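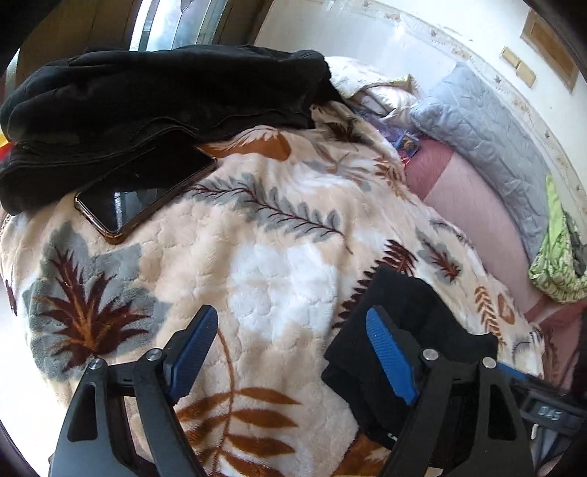

Folding black laundry on the bed with the hand-held gripper.

Lumia open day: your questions, my answers

I'm one of the people who'll be showing you the tools at our Dratbridge open day, and I get a lot of the same emails beforehand, so I've put my replies in one place.

What will I get to see?
People folding clothes, mostly! We work on teaching robots to handle laundry, and the teaching starts with a person holding a gripper and doing the chore. You'll watch a few rounds up close, then see a robot arm have a go at the same kind of job in the next room.

Can I try it myself?
Yes, please do. Everybody gets a turn of five minutes or so with a gripper, longer if the line is short. You squeeze, the two fingers come together, and you've picked up a shirt (or the shirt and the blanket under it, which is what I did all through my first week).

Why so much black clothing?
Because it's hard. Folds and edges are tough to make out on dark cloth, and a busy printed blanket underneath makes for a good mix. I've come to like it — a plain white towel feels like a day off now. 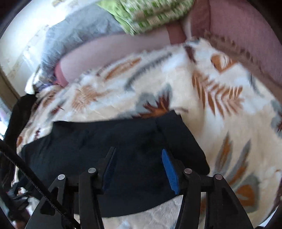 I fold slowly, by the way, and you should too. Go for a corner, lift it a little, bring it across, let go, then open the fingers wide before you move off. If you hurry, the cloth tends to come along with you and you're back to a heap. There's no prize for speed and we don't time visitors.

How many folds does a robot need to see?
It depends on the item. For our sweatshirt set we recorded 900, and I did 200 of those myself, so ask me anything about sleeves.

Is it OK for kids?
Sure, bring them. The grippers are light, but small hands may want a grown-up to help with the squeeze. In the arm room, kids need to stay behind the yellow line with you.

Do I need to book?
Yes. We have 46 places and they usually go before the end of January. If you can't make it after all, drop us a note so we can pass your spot along.

How do I get there?
Take the Costham bus to the last stop and walk back past the bakery. Parking is tight, so I'd leave the car at home if you can. Doors open at 10 a.m. and the last turn on the grippers is at 3 p.m.

Can I bring my own laundry?
One clean item, sure. Fitted sheets are welcome, but you're folding that one yourself!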